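**Treltgate, 2020-02-25** — The county shelter on Drasent Road stopped taking owner surrenders this morning. Strays and injured animals still get in. Everyone else goes on a waiting list.

The reason is a seizure at a property off Grostik Lane over the weekend. Deputies and animal control went in on a neighbor's complaint and came out with 47 dogs, most of them small mixed breeds, plus 6 rabbits kept in a shed out back. Two of the dogs were in bad enough shape to go straight to the emergency clinic. Both were still there as of this morning.

No charges yet. The sheriff's office says the case is open and won't say more than that. The property owner had a kennel permit at one time, according to county records, but it ran out and was never renewed. Whether anyone followed up on that is a question the county has not answered. We asked twice.

## What the shelter needs

Short list, straight from the front desk:

- Old towels and blankets, washed. No pillows, no comforters with stuffing
- Canned dog food, any brand, not expired
- Slip leads and small harnesses
- Bleach and paper towels
- Timothy hay for the rabbits

Drop off at the side door, not the lobby. The lobby is being used for intake exams and it's loud in there. Cash and checks are fine too and go to vet bills first. Staff ask people not to bring loose dry food in open bags.

## Can I adopt one?

Not yet. The dogs are being held as evidence untill a judge signs them over, and that can take weeks. Could go quicker if the owner gives them up. Could go slower. The last big seizure in the county dragged on until November, and a fair number of those dogs spent the whole time in a run.

Foster homes are a different matter. The court allows foster placement while a case is pending, as long as the dog stays in the county and the foster signs the paperwork. The shelter wants homes with a fenced yard and no unvaccinated pets. Many of these dogs have had little handling. Don't expect lap dogs on day one. Most flinch at a hand over the head, staff say, and several won't walk on a leash at all.

## Spay and neuter money

Separate item but it came up at the same county meeting. The low-cost spay and neuter fund is down to its last $1,000, with the new budget still months off. The Rodrigues Clinic has been doing the surgeries at a reduced rate and says it will honor every voucher already handed out. No new vouchers until the fund is topped up.

A motion to move money over from the road salt line was put off to the next meeting. It was a mild winter so there is salt money left, is the thinking. Two people spoke for it, none against.

## Elsewhere on the site this week

- Treltgate dog park: the small-dog side is closed for reseeding. Big-dog side open, normal hours. Please keep the gate latched, it sticks.
- Robot arms at the table, four photos.

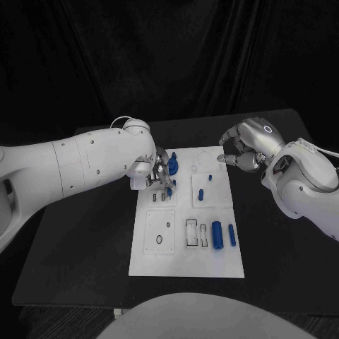
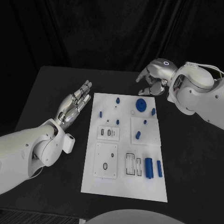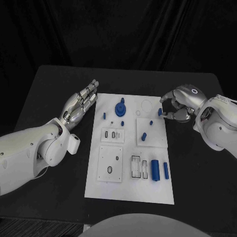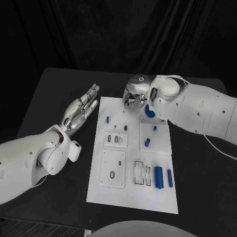 - Rabies clinic: walk-ins at the Drasent Road fire hall, Saturday morning. Dogs on leashes, cats in carriers. Bring the old certificate if you want the longer shot.
- Lost and found pets: the page has been updated. A gray tabby with a nicked ear is still looking for its people, found behind the feed store on Grostik Lane.
- Letters: several came in on chained dogs, and we'll run them together in the next issue.

## The tether rule

Those letters are partly about the tether rule, which the county takes up next. As written now, a dog can be tied outside for as long as the owner likes, provided it has water and something that counts as shelter. The law doesn't say what counts. Animal control has been asking for a clearer rule for years — four walls, a roof, a floor off the ground, and a limit on hours in freezing weather.

The draft going before the county would do most of that. It drops the hour limit though. Farm owners objected to it last time around and the drafters took it out to get the rest through. Animal control still wants it back in.

Public comment is open at the next meeting, three minutes each, sign up at the door. Written comments go to the county clerk and should have a name and street address on them or they won't be read into the record.

## If you see something

Call animal control's daytime line for anything that isn't urgent. After hours, or if an animal is in danger right then, call sheriff's dispatch. Note the address, what you saw and when. Photos from the street or your own yard are OK. Don't go onto the property, and don't take the animal, even if it looks like nobody is home. It can sink a case, and it did in Treltgate a few years back when a witness cut a chain before deputies got ther.

Next update on the Grostik Lane dogs when the court date is set.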